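How to Patch and Repaint a Small Area of Wall

Small dents and screw holes can be fixed in an afternoon, and most of that time is spent waiting. These steps are for painted drywall. Plaster walls need a different filler.

What you need: lightweight filler, a 2-inch putty knife, fine sandpaper, primer, a small foam roller and the wall paint. I use Cetard filler. Any brand sold for indoor walls will do.

1. Scrape off loose paint and press down any raised paper around the hole.

2. Fill the hole and pull the knife across once at a low angle. Leave the filler slightly proud of the wall — it shrinks as it dries.

3. Wait 40 minutes, then sand lightly in circles. Wipe off the dust with a damp cloth.

4. Check the surface in low light from the side. Late afternoon works well, or hold a lamp close to the wall. Ridges cast small shadows that you won't see under a ceiling light.

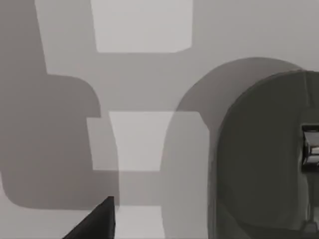 Do I need primer on a patch this small?

Bare filler soaks up paint faster than the wall does and leaves a dull spot, so prime it even if the patch is the size of a coin.

5. Roll on one thin coat of primer, going an inch past the filler on every side. Let it dry.

6. Stir the wall paint well. Apply two thin coats with the foam roller, easing off the pressure toward the outside so there is no hard edge.

If the paint on the wall is more than 7 years old, a touch-up will probably show even with the original can. Bohdan Prokopenko wrote in to say he paints the whole wall corner to corner in that case, and I do the same.

Wash the roller before the paint sets, and write the room name on the lid of the can.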